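Home Care Skills 1, Unit 4 handout
Setting up and clearing a small tea table: cups, mugs, pot, tray
N. Sial, updated 13 February 2025

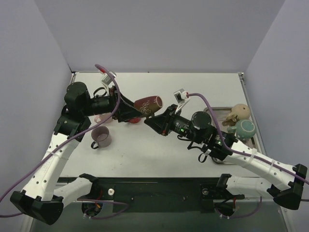 Bring this sheet to both sessions. Section 6 is homework, the rest we do in the room. If you missed the December unit on washing up, get the notes from somebody, I am not repeating the rinse order.

1. What we mean by a tea table

Any small flat surface where one or two people are going to drink something hot. Could be a desk, a bedside table, end of a kitchen counter. Same rules for all of them.

Basic set for this unit:
- a cup, no handle
- a mug, with handle
- a teapot with lid
- a tray
- whatever else is living on the table already (toys, mail, glasses, pills)

That last line matters most, people skip it. In a real home the table is never clear when you get there. You work with the stuff that's on it.

2. Picking up

Cup without a handle: hold it round the body, below the rim. Fingers never go inside, never over the lip. If you are moving it empty you can tip it sideways, it's fine, and it lets you look in for stains or a leftover bag. If it's full, keep it upright and use the other hand under the base.

Patterned cups: raised patterns give grip but they hold grime, printed ones are slick. Run a thumb over it before you trust it. White line patterns on brown show tea drips less than plain white china does so check these twice when you wash.

Mug with handle: handle hand takes the weight, other hand steadies if it's heavy. Set it down with the handle toward the hand the person uses. Ask. Don't guess from which side the chair is on. Several of you guessed last time.

Small mugs are tippy next to anything that moves. Keep a hand's width of clear table on every side.

Teapot: one hand on handle, one finger on the lid when pouring. Spout points away from the person, also away from the edge where anybody walks past. Round pots look stable and are not when they're nearly empty and you catch the spout with a sleeve.

Never pass a hot cup hand to hand if there's a table. Put it down, let go, they pick it up.

3. The tray

Metal tray, rectangular, low rim is what I'd have everybody use. Wipes clean, doesn't soak, won't warp. Downsides: gets hot under a pot, slides on a smooth table, and it's loud. A damp cloth folded flat underneath fixes the sliding and most of the noise.

Loading order:
a) pot first, toward the middle
b) cups and mugs round it
c) small stuff last
Unload the other way round, small stuff first, pot last. If you take the heavy thing off one end while the rest sits on the other end the tray will flip. Seen it happen with a Laaksonen pot, lid went under the fridge.

Carry at waist height. Look where you're going, not at the cups. Doors: put the tray down, open door, pick the tray up. Yes every time.

Don't put a tray half over the table edge "just for a second."

4. Things that aren't dishes

Toys end up on trays. Little round figures, cars, bricks. Three choices and you pick one before you start pouring:

- belongs to a child in the house: goes to the toy place, ask where that is
- part of how the person likes their table: leave it, wipe round it
- not sure: leave it on the tray and ask

Don't pocket it to deal with later. Don't stand it in a mug. A toy figure with a hole in it can hold water for days so if it's been near a spill, shake it out and let it drain hole down on a cloth.

A toy next to a teapot is a burn risk with under-fives, they reach for the toy and get the pot. Toy moves, or pot moves. I don't mind which.

Light table tops: white shows every ring. Wipe a ring when you see it, tea sets into scratches. Dark trays hide crumbs, feel with your palm.

5. Clearing, the short version

Stop. Look at the whole table.
Ask if they're finished. A half full mug is not a finished mug.
Liquids out first, pour leftovers into one cup, that cup goes on the tray last.
Pot lid on before you lift, always.
Cups next to each other, not stacked, unless they're made for it.
Tray goes to the counter.
Come back with a cloth. Wipe from far side toward you, then the edge.
Put back anything that lives there, in the place it was in.

People with poor sight find their mug by where it was yesterday. Move it four inches and you have taken it away. Same with glasses and pills. If you have to move something say so out loud: "Your mug is by the lamp now."

Common mistakes from last group's practicals
- reaching across a full cup to get at the thing behind it. Move the front one first.
- two people working the same table with no plan. One holds, one places. Agree who before you touch anything. If both of you go for the same cup it gets dropped.
- gripping too hard. Thin cups crack. Firm enough that it doesn't turn in your hand and stop there.
- setting down from too high. Feel the table with the bottom edge, then lower the rest.
- forgetting the lid
- talking to your partner over the person's head as if they weren't there

6. Homework, due next session

Pick a table at home. Don't tidy it first. Write down what's on it, then for each thing: does it stay, go on the tray, or go somewhere else, and how did you decide. Half a page. Handwriting ok if I can read it.

Then load a tray with at least one pot, one cup and one mug, walk it through a doorway using the method in section 3 and write two or three lines on what went wrong. Something will. Use cold water please, 300 ml in the pot is plenty.

If you don't own a tray, borrow one of the Orkia ones from the shelf in room 19, sign the sheet. They come back clean. One came back in December with jam on it.

7. What you'll be marked on

Practical is in pairs. You get a table set by me, you don't see it beforehand. Marked on:
- did you look before touching
- did you ask the person (I play the person, I will be fussy)
- safe hold on cup, mug and pot
- tray loaded and unloaded in order
- table put back how it was

Speed is not marked. Somebody always rushes. Spilling is not a fail, leaving the spill is.

Written part is short answers on sections 2 to 5. Pass mark is 82 for the whole unit, both parts together, same as before.

8. Words to know

Rim: top edge of cup, where the mouth goes. Keep fingers off it.
Base: the bottom, what it stands on. Check it's dry before putting it on wood.
Spout: where it pours from. Traps old leaves, use the thin brush.
Lip: the raised edge of the tray. Also used for cups, sorry, in this sheet I've used it both ways. From context.
Landing spot: the clear bit of table you've chosen BEFORE you pick the thing up. No landing spot, no lifting.

Reading: Todby booklet, the chapter on kitchens and the one after it. Skip the bit about tablecloths, we don't use them. Proken wall chart on burns is by the sink, copy the steps into your notes, cool running water comes first and there is no butter on it anywhere.

Questions, come by before class or leave a note in box 759. Email is slow this month.

Nusrat Sial

Next unit: beds. Wear flat shoes and brign a pillowcase.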